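Imlow MPs press ministers over help for small-town employers

Mar 9, 2018

Ministers were asked to explain why a grant scheme for small employers has paid out less than half its budget, during a short and at times bad-tempered debate in the Imlow parliament.

The scheme opened in August with money set aside for 600 firms outside the capital. Figures placed in the parliamentary library show that 200 have been paid so far. A further 77 applications are still being checked, and the rest of the fund has not been touched.

Opposition members said the form was too long and the rules too narrow. One member for Zirkivmont told the chamber that a bakery in her constituency had been turned down over a missing rates bill, had sent the bill the next morning, and was told to start again from the first page. She held up the form, all 31 sheets of it, and was asked by the Speaker to put it down.

The business minister said public money had to be handed out with care. He accepted that the wait for a decision was longer than he would like and said extra staff had been moved to the grants office in Pletska. Asked twice how many, he said he would write to members.

There was criticism from his own side too. A government backbencher said firms with fewer than ten workers had been promised a simple system and had not been given one. He asked for the upper limit on turnover to be raised so that workshops and family shops could apply. The minister said the limit would be looked at in the summer review.

Much of the remaining time went on Hendricks, the kitchen fittings maker, which said last month that it may close its Zirkivmont site. Some 70 jobs would go. Members from three parties asked whether the firm could be helped from the unspent money. The minister said it was too large to qualify, though officials had met its managers and would do so again.
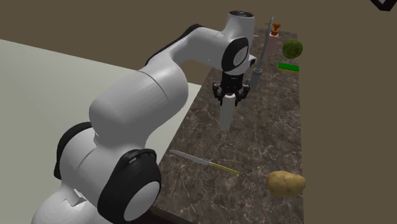 Computer-generated image of a robotic arm over a dark marble countertop.

Hendricks said in a statement that it was still talking to staff and had made no final decision. The union at the site wants those talks extended by a month.

A motion calling for the form to be cut to four pages was not put to a vote after the debate ran out of time. It can be brought back after the Easter break. The grants office said applications already sent in would be dealt with under the present rules.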